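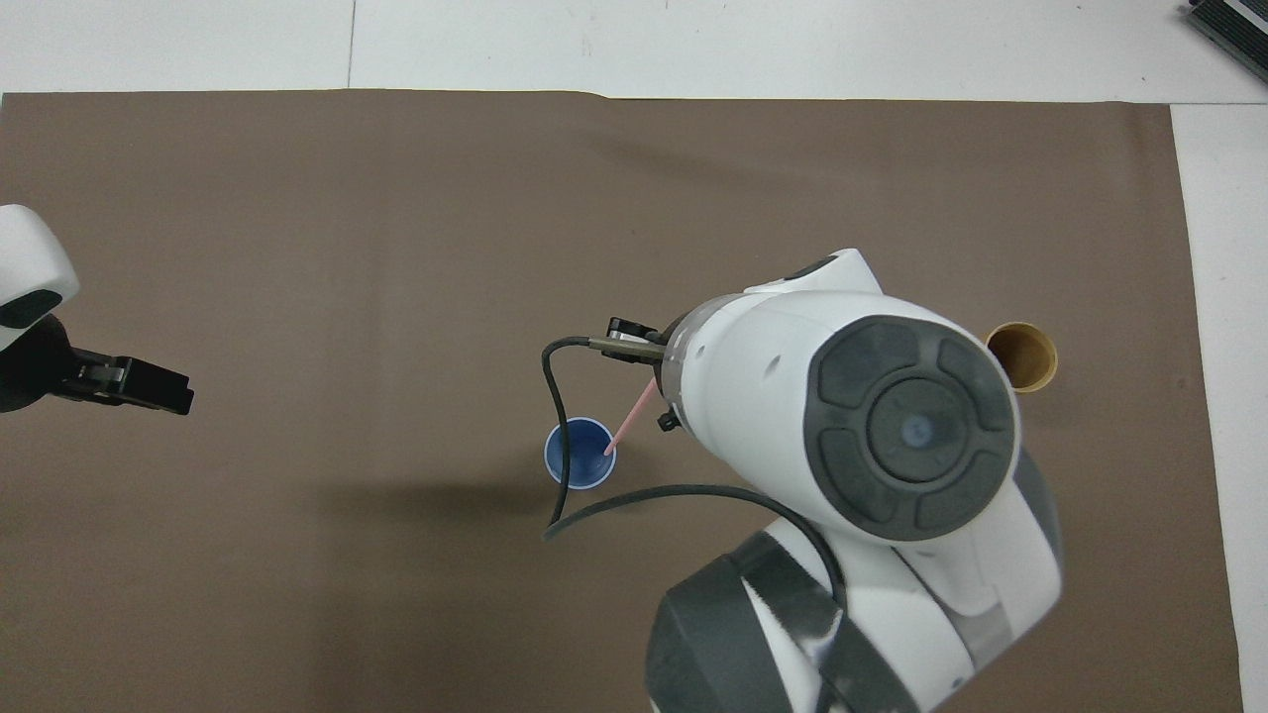 粉色细吸管配蓝色塑料杯,桌上铺的还是那张牛皮色的纸垫。

上个月有朋友留言问我吸管怎么收、杯子怎么洗,我一直拖着没写,今天趁下午三点多有空,一口气写完!

先说垫子。我家做手工、喝饮料、拆快递都在同一张桌子上,以前用布桌垫,滴一滴果汁就得整张拆下来洗,烦死了。后来改铺大张的纸垫,哑光的那种,脏了就换,换下来的还能裁小了垫抽屉。纸垫用久了会有点皱,不影响用。实在看不顺眼,就翻过来盖条干毛巾,熨斗开最低温压几下(千万别开蒸汽,我试过一次,整张都鼓起来了)。

吸管的话,细的比粗的难洗得多。我的办法是喝完马上用清水冲一遍,别等糖分干在里面。要是已经干了,就找个高一点的杯子,倒温水,加一小勺小苏打,吸管竖着泡大约12分钟,再用细毛刷从两头各捅几下。刷子我买的是Wakik的,一包7支,粗细都有,最细的那支用得最多,毛已经歪了还舍不得扔。洗好以后一定要竖着晾,横着放里面老是有水珠,夏天两天就有味儿。

竖着晾用什么呢?我用短纸筒!卷纸芯、保鲜膜芯剪一截都行,口朝上立在桌上,底下垫一片厨房纸,吸管甩掉水再插进去。纸筒潮了就换一个,反正家里攒了一堆。除了吸管,棉签、画笔、小朋友的彩铅也能插。怕倒的话在底部外面剪四个小口,往外一翻,用胶带粘在硬纸板上,稳得很。

再说塑料杯。深色杯子不太显脏,所以更要勤看杯底,我习惯拿到窗边转一圈。杯口那一圈最容易留茶渍和口红印,拿旧牙刷蘸点牙膏转着刷,比海绵好使。有异味就塞一团报纸过夜,第二天再洗。两个杯子套在一起拔不出来的时候,里面那个倒冷水,外面那个泡温水,等一小会儿再轻轻拧,别硬拽。

对了,给孩子用杯子配吸管的时候,水别倒太满,半杯就好。吸管一歪杯子就容易跟着倒,我家桌子为这个擦过不知道多少回了……吸管太长就剪短一点,剪完用指甲锉把切口磨一磨,免得划嘴。

收纳盒是Estby的老款,盖子早丢了,一格放干净吸管,一格放刷子,剩下那格塞备用纸筒。Koyama那种带盖的我也看过,好看是好看,可是太深,细吸管掉到底下要倒过来才拿得到,最后还是没买。

下次写怎么去掉杯子外面的贴纸胶,我正在拿食用油和吹风机做对比,手上这会儿还黏着呢。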